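Sumgate reuse shed to stay open through winter after council climbdown

The furniture reuse shed at Sumgate tip will not close at the end of the month after all. Councillors voted late last night to keep it going until spring at least, after a packed and at times bad tempered meeting at the Geddes Hall.

The vote went through just before 10pm. There was clapping. Somebody's chair went over.

It means the shed, which takes wardrobes, tables, beds and the like off people who would otherwise chuck them in the skip, keeps its two paid staff and its spot by the top gate. The plan had been to clear it out and put a second cardboard compactor there instead.

That is now on hold. Not scrapped, on hold. Officers were very keen to make that point.

Euan Kinnear, who runs the shed day to day, looked worn out afterwards but was pleased.

"I'd written my leaving email," he told us on the steps. "It's still in my drafts. I'll maybe leave it there for now."

How we got here

The closure was tucked away in a waste paper back in the summer. Few people spotted it until a laminated notice went up at the gate saying last donations would be taken on Saturday. No reason given on the notice, no phone number either.

A petition was going by teatime the same day. It had 600 names on it when it was handed in, a good chunk of them gathered in the queue at the tip itself, people leaning out of car windows to sign.

Blair Cairns, who started it, has furnished most of a two bedroom flat from the shed. Sofa, bed frame, kitchen table, the lot.

"When I moved in I had a kettle and a sleeping bag," she said. "I was paying more for the van than I was for what was in it. You can't do that anywhere else round here. The charity shops are good but they've not got the room for big stuff, they'll turn away a wardrobe nine times out of ten."

The council's case was money. Income from sales at the shed does not cover wages and power, and hasn't done since the prices were frozen. The gap was not huge, but it was there, and the cardboard problem is real. Anyone who has been up after Christmas will have seen the bays overflowing.

Against that, campaigners said the sums left out what it costs to get rid of the furniture once it is waste. The shed's own books show 143 large items sold on in its best month this year, all of which would have gone through the tip otherwise. The waste paper didn't mention that figure. It was read out last night, twice, the second time because the microphone had cut out.

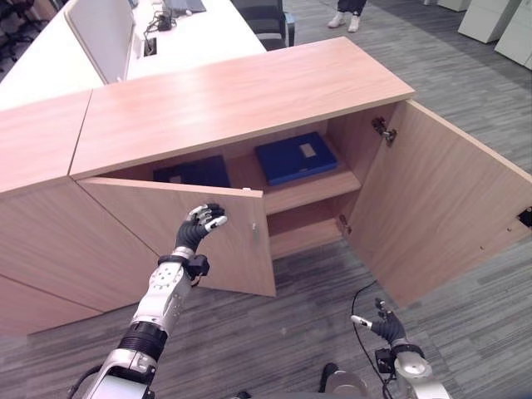

Flat pack is the bulk of what comes in. Solid old pieces do turn up, but Kinnear said the trade in those has mostly gone to dealers and online selling, and what the shed sees is the everyday stuff people bought for a first house and have had enough of. Cupboards, bookcases, desks, TV units. Most of it fine. A lot of it needs a screw or a shelf peg and nothing more.

The bits that fail are usually the same bits, he said. Backs come away when a unit gets dragged instead of lifted. Hinges pull out. Chipboard swells if it has stood in a damp garage, and once it has swelled there's no getting it back.

"People apologise when they bring it in," he said. "They say oh it's only flat pack, you'll not want that. We do want it. It's what folk come in asking for."

His plea to anyone dropping off over the next few weeks: keep the fixings. Put them in a bag and tape the bag inside the piece. And please don't take a thing fully apart unless you have to, as a lot of it never goes back together as tight as it was.

What was said

The meeting was down to last an hour. It ran closer to three.

Ainhoa Ortuño, who speaks for the tenants' group on the Ledix estate, got the biggest hand of the night. She said families being rehoused often get the keys to a place with bare floors and nothing in it, and a waiting list for grants that can run to months.

"The kids are in a new school, they've no desk, they've no drawers, their clothes are in bin bags along the wall," she said. "Then somebody tells them about the shed and they come back with three or four things and it's a bedroom. I don't know what box that goes in on your spreadsheet."

Ubaldo Caputo, who has a repair stall in the covered market, offered an afternoon a week of his own time to fix up pieces that would otherwise be turned down. He asked for a bench and a light. He was told this would need to be looked at for insurance. He said he would bring his own light.

Not all of it went one way. Arben Kelmendi, who has the plumbing yard across from the tip, said he had nothing against the shed but was fed up of vans blocking the lane at weekends while people tried to get sofas in them. He wanted to know who was going to sort that out. He had photos. Several people in the room agreed with him, including a few who had signed the petition.

There was also a longish row over charges. One idea floated was a small fee for dropping furniture off. That went down badly. The worry is fly tipping, which has been creeping up on the back road towards the reservoir anyway, and most speakers felt that charging at the gate would just move the problem up the hill. The idea was dropped without a vote.

Another was to put prices up. This got a warmer hearing than you might think. Cairns said she would sooner pay a few pounds more for a table than not have a table to buy. Ortuño wanted any rise to come with a lower rate for people on benefits or with a referal letter. That was agreed in principle, details to follow.

What happens now

The shed stays open on its usual hours. Same gate, same phone number. Closed Mondays as before.

New prices come in from January. There will be a list up at the till and one on the council website. Small items such as bedside units and stools will not change.

Three waiting bays are to be painted at the side of the lane for people loading up, with a limit of 20 minutes. Kelmendi said he would beleive it when he saw the paint.

Collections, which were stopped over the summer when the van failed its MOT, may come back. Removals firm Trinura has said it could lend a vehicle and driver on quiet days in return for its name on the side of the shed. Nothing signed. A spokeswoman for the firm said talks were "friendly and at an early stage".

The cardboard compactor will go at the far end of the site for now if the ground there can take the weight. A survey is due. If it can't, the whole thing comes back to the table, and officers did say so quite plainly.

A full review of the shed will then go to councillors in the spring, with proper figures this time for what it saves in disposal as well as what it takes in sales. Campaigners have asked to see the draft before it is published. They were not given a yes or a no.

What the shed can take

Kinnear asked us to pass this on, as the phone has not stopped.

Yes to wardrobes, chests of drawers, cupboards, tables, chairs, desks, shelving and bed frames. Yes to sofas and armchairs, but only with the fire label still on. No label, no sale, and they get sent to the tip side.

No to mattresses unless still wrapped. No to cots and car seats. No to fridges and cookers, those go to the electrical bay. No to anything with live woodworm, and yes, they do check.

Mirrors are fine if they are not cracked. Carpets no. Rugs yes if clean. Garden furniture is being held back until spring as there is nowhere dry to put it.

If you are not sure, ring first. Or send a picture to the email on the website, which is checked at the start and end of each day. Staff would much sooner say no over the phone than have someone haul a corner unit up the ramp and back down again.

Donations can be made from 9am. The shed will be busier than normal this Saturday, with a backlog of stock that had been marked for clearing now going back on sale at the old prices while it lasts. Cash and card. Bring your own rope, they've run out.

Anyone wanting to comment on the spring review can do so in writing at the library desk or online. Forms should be up by the end of the week.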